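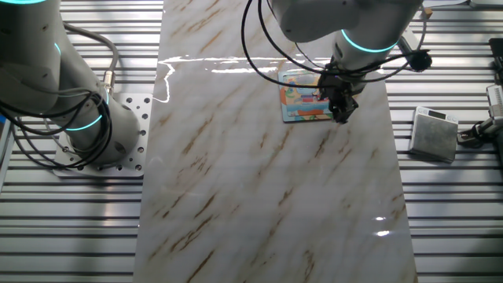

Riltedmont Public Library to Lend Out Cake Pans, Against the Advice of Its Shelves

RILTEDMONT, December – The Riltedmont Public Library will begin lending cake pans to cardholders this month, following a donation of 194 pans from the estate sale of the former Gurkach Bakery on Mill Street. The library had asked for a few.

The Cake Pan Collection will live on the lower level between Large Print and Tax Forms. It includes loaf pans, tube pans, tiered rounds, a lamb in two halves, and a large number of pans shaped like the numeral 7, which the bakery appears to have ordered with great confidence at some point in the 1980s.

"We cataloged them the way we catalog everything, and the system wanted to know the author," said Yung-ching Liao, head of circulation. "For the lamb we put Anonymous."

Any adult with a Riltedmont card in good standing may borrow up to 2 pans at a time for 2 weeks. Pans may be renewed once unless another patron is waiting. Holds can be placed at the front desk or through the online catalog, where the collection is filed under Stustier, the name of the software's test category, until the vendor gets back to us about changing it.

Pans must be returned clean. They may not be put in the outdoor book drop, which is directly above a metal bin and across the street from several people who go to bed early. The late fee is 50 cents a day. A patron who loses a pan will be asked to replace it with one of similar shape, and the library will accept almost anything in place of a 7. 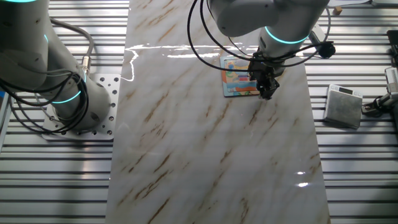
The collection opens with an evening reception at 6:30 p.m. in the community room. Florin Ciobanu, who decorated cakes at Gurkach for most of his working life, will demonstrate how to line a tube pan and how to get a cake out of the lamb with both ears attached. He puts his own success rate with the ears at "better than it used to be."

"People look at the lamb and think the trouble is the face," said Ciobanu. "The trouble is the neck. You put a skewer in there and you don't tell the children."

Coffee and cake will be served. Guests with allergies should ask at the door for the ingredient cards. Parking is available behind the building, except in the spaces belonging to Ki Dry Cleaning, whose owners have been patient with us about the book sale and should not be tested again.

A printed list of pans, with measurements, is available at the circulation desk. Donations of further cake pans are not being accepted. Donations of shelving are.

Media contact: Yung-ching Liao, Circulation Desk, Riltedmont Public Library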